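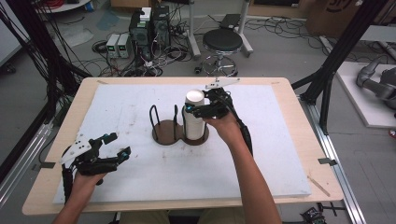
Recording with a pair of hand-held grippers at the Fovcombe workshop

About Arkum

Arkum records examples of handling work for companies and research groups that train robots. Our customers build the learning systems. We supply the recordings they learn from, together with the notes and labels that go with them.

We work from one large room in Fovcombe, with 3 recording tables. Most of what we record is ordinary: putting a cup in a holder, closing a box, moving things from one side of a table to the other. A person does the task by hand, using grippers of the same general sort a robot arm would carry, and the movements are stored along with the camera pictures. Each go at a task is called a take. A take normally lasts less than 20 seconds.

How we started

The company began as a side project at Rautiainen, a small maker of packing machinery, where two of us had been asked to find out why a trial picking cell kept dropping tubs. The arm was sound. It had been trained on too few examples, nearly all of them recorded by one person on one afternoon. We set up a table, asked colleagues from the office and the shop floor to take turns, and trained it again. Other firms then asked for the same service, and Arkum became a separate business the following September.

How a job runs

The customer sends us a description of the task and, where possible, the objects. We agree what counts as a finished take and what should be thrown out. A first batch of 80 takes goes to the customer before we record any more, so that mistakes in the setup come to light early. After that we record in sessions of an hour, with a break between them, and change the starting positions throughout.

Takes in which something slips or has to be picked up twice are kept and marked as such. Some customers train on them and some leave them out.

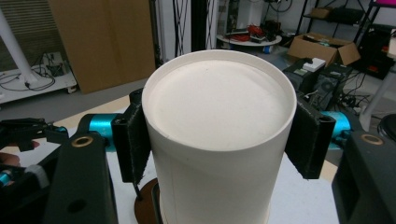

White container held between the gripper fingers, from the gripper camera

Two-handed work takes up most of our week at present. It is slower to record and harder to label, as both hands have to be followed from start to finish. Our labelling is done in Brurnudis, a program we wrote ourselves and still change often. Customers receive a copy with their first delivery and can use it to check our labels against the video.

The people who record

Our operators are employed and paid by the hour. No technical background is needed. New starters spend 3 days practising before any of their takes are delivered. We try to have both left-handed and right-handed people on every job.

Visiting us

Customers are welcome to sit in on a session by arrangement. Please tell us beforehand if you are bringing your own objects or grippers, so that a table can be set up for them.

Page last updated Saturday, November 9, 2019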